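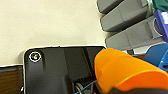
At Bomham, the question that has occupied the robotics group since February is a simple one to say and a hard one to answer. How much should a robot believe its own hand? Most arms that work on a table look down from a camera fixed overhead, and the hand is treated as a tool which goes where it is told. In the method called Flalcombe, the camera sits at the wrist, and the main source of information is the very near view, in which an orange finger may fill a large part of the picture and hide the right side of a black object with white cables showing in an opening of it. Until now such a view was often thrown away, as too much of it was finger.

The group took the opposite way. The finger is always in nearly the same place in the picture, so the software can learn its outline very well and use it as a kind of ruler. If the outline stays still while the objects behind it move, the hand is travelling. If the outline itself shifts by a small amount, the finger is bending, and therefore it is pressing on something. From these two facts the method makes an estimate of distance and of force, with no sensor in the fingertip at all.

This idea is older than Flalcombe. An earlier program, Rudd, tried it on clean blocks against a plain background and gave good results there. On a household table it failed quickly. Shiny plastic was the worst enemy, because a bright reflection moves when the camera moves, and Rudd took it for an object. Thin cables were the second difficulty. They were sometimes seen and sometimes not, and the arm hesitated above them for a long time.

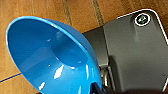

What Flalcombe adds is a habit of doubt. Before each grasp the arm makes 3 short movements to the side, each a few millimetres, and compares what it sees. A real edge moves in the way that its distance predicts. A reflection slides in a different way, and the software gives it less weight. The movements cost time, and on an easy object they are wasted, but the group decided to keep them for every grasp so that the results could be compared fairly.

The main test had 230 grasps on mixed household things, none of which was used in the training. Flalcombe completed over 200 of them. Rudd was given the same objects in the same positions and completed fewer than half. The training itself needed only 50 demonstrations guided by a person, and this small number is perhaps the result that other laboratories will look at first.

There are limits. The method is weak when the light changes during a grasp, for example when a cloud passes in the afternoon. It also knows the outline of one finger shape only, and when a finger is exchanged the outline must be learned again, a job that takes most of a morning.

The next stage will be done with Bustgate, a small firm that repairs kitchen machines and would like an arm to hold parts steady while a person works on them. There the force estimate will matter more than the distance, and it has not yet been tested for longer than a few seconds at a time. The group expects to begin with the simplest parts and to leave the cables for later.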